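Des goûters en carton pour les marcheurs de Fledton
2023-05-17
Par Finbarr Hayes

Il y avait du monde autour de la grande table, hier après-midi, chez Jarmo Leinonen, qui prête sa salle à manger chaque printemps aux organisateurs de la marche de Fledton. On y préparait les cartons de goûter qui seront déposés aux haltes du parcours, et l'ambiance était à la bonne humeur — avec du café bien fort et, pour les plus patients, une tarte à la rhubarbe qui n'a pas fait long feu.

La marche, longue de 12 kilomètres, réunira cette année 93 inscrits, petits et grands, entre le vieux lavoir et l'étang Scanlon. Comme il y a beaucoup d'enfants dans les groupes, on a préféré les petits sachets individuels aux gros paquets à partager, qui finissent toujours à moitié écrasés au fond d'un sac à dos (les parents qui ont fait la marche d'octobre s'en souviennent !). Les provisions viennent de l'épicerie Casex, qui a consenti une jolie remise, et les cartons ont été récupérés un peu partout dans le quartier.

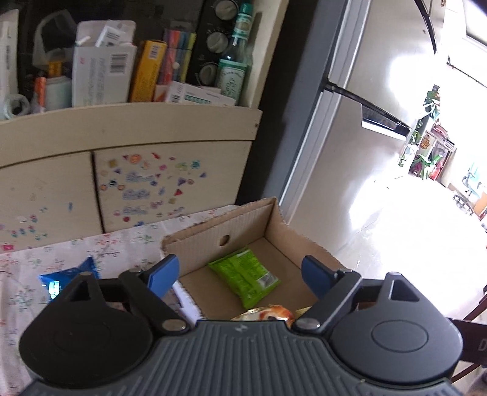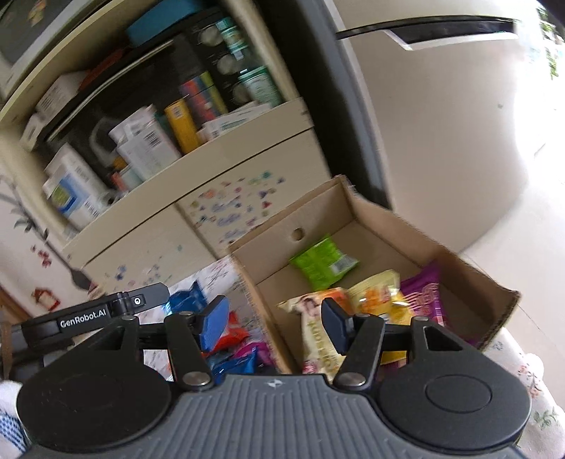 Un carton ouvert et ses sachets colorés, sur la table.

Remplir un carton paraît simple, mais chacun a sa méthode, et on en a discuté un bon moment. Jarmo Leinonen tient à ce que les sachets soient posés à plat au fond, puis glissés debout le long des parois, pour que les plus fragiles ne se retrouvent pas sous les autres. « Un enfant de six ans qui ouvre un sachet de miettes après deux heures de marche, vous l'entendez jusqu'à l'étang », nous a-t-il confié en riant. D'autres préfèrent mélanger le sucré et le salé au petit bonheur, et laisser à chacun la surprise de la pioche. On s'est mis d'accord sur un peu des deux, ce qui a contenté tout le monde.

Il y aura 6 haltes en tout, et deux d'entre elles proposeront aussi de l'eau et des quartiers d'orange. Les familles dont un enfant souffre d'une allergie sont invitées à le signaler avant le départ, au stand installé devant le café Unico, où l'on pourra consulter la liste des produits distribués. Pensez aussi à emporter un petit sac pour les emballages vides — le sentier est superbe en cette saison, et les riverains vous en sauront gré. Les gourdes, elles, pourront être remplies au départ comme à l'arrivée.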